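Pelletier Under-Sink Compact Dishwasher: the long-term review

Posted February 2025 by Liv Sandberg
Filed under: Kitchen, Large-ish Appliances

I have owned the Pelletier compact for long enough to have stopped being polite about it. It replaced a full-size machine that died noisily in October, midway through a roast dinner for my in-laws, and I chose it on three grounds: it was in stock, it fit under the bench, and Karine Wong at the showroom talked me out of the dearer one. I've since forgiven her for the commission she didn't earn.

A word on the size. Pelletier calls it a compact, and I call it a machine for people who own one good saucepan and are at peace with that. The brochure promises a cycle in 48 minutes. Mine takes that long if you pick Quick, which is a setting for dishes you have more or less washed already. Normal takes an evening.

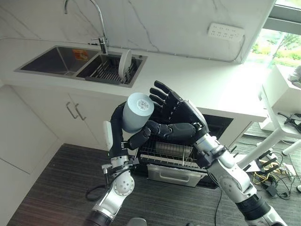 Loading is where you find out what sort of person you live with. My household divides into those who rinse and those who feel rinsing is an insult to the engineering, and we have had the argument so often that we can now do each other's parts. I'm a rinser, and it helps that the sink is right above the rack, so a cup can go from tap to tines in about the time it takes to sigh. The drying rack in the right-hand basin gets the overflow, a plate stood on its edge being the usual resident. I know that owning a dishwasher and a drying rack is an admission of defeat. I've kept both.

What the rack does well

Plates. The curved tines hold a dinner plate upright without that slow domino lean my old machine specialised in. Big plates go in happily, provided you start at the back and don't change your mind. Side plates are fine too, though they look a bit lost.

Trays will stand up in it as well, which I wasn't expecting from a machine this size. You sacrifice a fair run of plate space to do it, so biscuit night and curry night can't be the same night.

What the rack does badly

Anything with a stem. Anything with a handle that sticks out. Bowls, which it regards as plates that have let themselves go. My friend Gunvor has the same model and has given up on bowls altogether; she now serves soup in mugs and calls it a choice.

Cups are middling. They'll sit upside down in the rack if you find the right spot, and there is a right spot, but the gaps between the rails were plainly worked out by someone who drinks from a different cup to mine. Tall ones are all right. Anything squat has a wander during the cycle and greets you in the morning on its side, full of grey water. 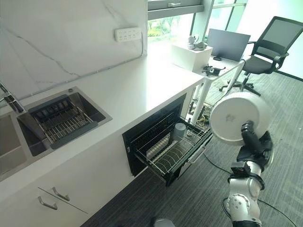
Noise, smell and other feelings

The drain pump makes a sound like an uncle getting out of a low chair. It does this four times a cycle. You get used to it, then you have guests and have to explain it all over again.

There was a smell in the second week. Jeferson Brito, who came out under warranty, pulled the filter, showed me a lump of something that had once been rice, and put it back without comment. The filter needs a clean every fortnight. The manual says so on a page I had been using as a coaster. I tried a bottle of Fumex descaler as well, and all I can report is that the kitchen smelled of lemons and remorse until morning.

Would I buy it again?

Probably, with a grumble. I paid $600 on special, plus another $40 for a longer hose that should have been in the box. The Henora I'd been eyeing was closer to $3000 once you'd added the cabinet work, and for that money I'd expect it to put the plates away too.

Good for: couples, flats, plate people.
Bad for: bowls, wine drinkers, anybody who cooks for six and means it.

Three and a half stars. I'd have gone to four for a cup shelf.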